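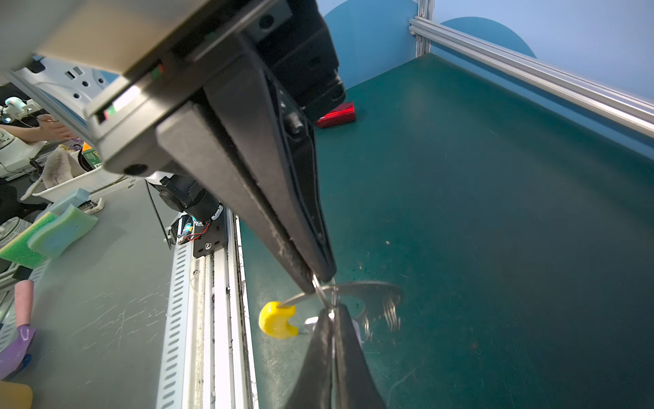
Ridwan Chin

notes, planning talk. keep it moving, Q's at the end

Start with the ask. Two more arms, next budget. Say the number out loud early, don't bury it on the last slide like last year.

Opening slide: keyring in the gripper. Split ring, little yellow moon on it. Let people look. Small, awkward, swings about. Point for the money people: small stuff drives the spec, and the spec drives the price. Heavy lifting is the cheap part of our list.

Fingers. Look at the scuffs and dust on the long one. Fingers are a consumable!! Budget them that way, own line, not under "misc". We had them in with the arm price and then went back to Arturo three times for more. He was nice about it. Once.

Quotes
- Zamum: cheapest arm, 8 week lead. Spares extra
- Skadent: pricier, fingers and one service visit in the price. Lead time better
- Grotero: only quoted the full cell, didnt want to split it. Park it

My pick is Skadent. Say so. Somebody will bring up Zamum on price, go to the table with spares added and it's nearly a wash over 3 years.

What got missed last round (go slow here)
rail and brackets
cables, connectors
wrist cameras
bench space, a second arm needs its own reach
somebody's hours. Arturo Sorrentino has the real figures, ask him to stand up

That lot came to some 7 percent on top of the arms. Not huge but it was unplanned and it came out of training.

Lease or buy? Ruangrit will lease, min term 2 years. Fine for one arm if we're not sure. I'd buy one lease one. Expect pushback from finance, the paperwork is double.

Timing. Order has to be in by November or we loose the slot and pay the new price list. Repeat this at the end.

Skip the safety slide if running over, it's in the handout.

Last slide: one page, three lines, arms / fingers / bench. Get a yes on arms today, other two by email

Water. Clicker battery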